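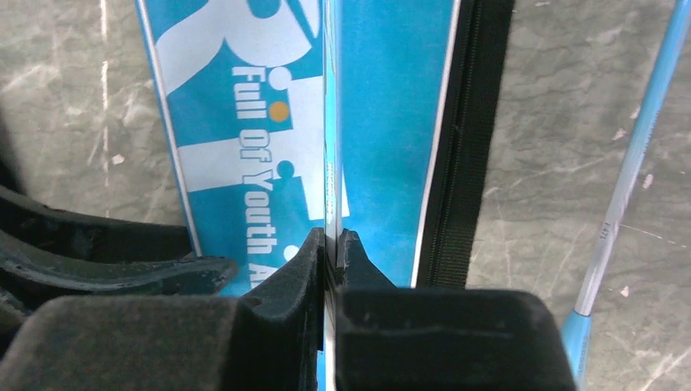 From: Dalia Avotiņš
To: Field archaeology list
Subject: Re: Second phase at Trarulwood - hearths or not?

Benvinda Rocha wrote:

> Has anyone had the charcoal from the Trarulwood trenches looked at yet?
> I'm writing up the pottery and I need to know if the three burned
> patches in the north trench are being called hearths. The draft plan
> says hearths, the context sheets say "burned spread," and Máté's
> notes say both. Also, is the ditch earlier or later than the post row?
> My sherds from the bottom of the ditch look the same as the ones from
> the post holes.

Benvinda,

The charcoal went to Duygu Bilgin in February and she has done the first 17 samples. Mostly oak, some hazel, and a little burned grain from the westernmost patch. Her full table will come with the report.

On the burned patches: please use "hearth" only for the western one. It has a clay base with reddened soil under it, and flat stones set on edge along one side. The other two are thin, have no base, and the soil below them isn't burned at all. Tõnu thinks they are rake-out from the western hearth. I think one of them could be from something further north, outside the trench. Either way they were not fires where they lie, so "burned spread" is right for both. I'll change the plan.

The ditch is later. It cuts the third post hole from the east end, and you can see it clearly in the drawn section, though the section drawing has the old context numbers on it. Your sherds at the bottom are probably from the post holes and fell in when the ditch was dug. I would not date the ditch from them. There was one rim higher up in the fill that looked different to me - bag 200, I think. Could you check it?

For anyone comparing this with Plindden, the post rows there are wider apart and the houses had stone paving at the east end. We have found no paving at Trarulwood, but the plow has gone deep on that side of the field and I wouldn't make much of it.

Two other things. The soil samples are still in the shed and need to move before the floor is redone. And Máté, the total of 3000 finds in your summary includes the unworked flint. Can you send a figure without it?

Dalia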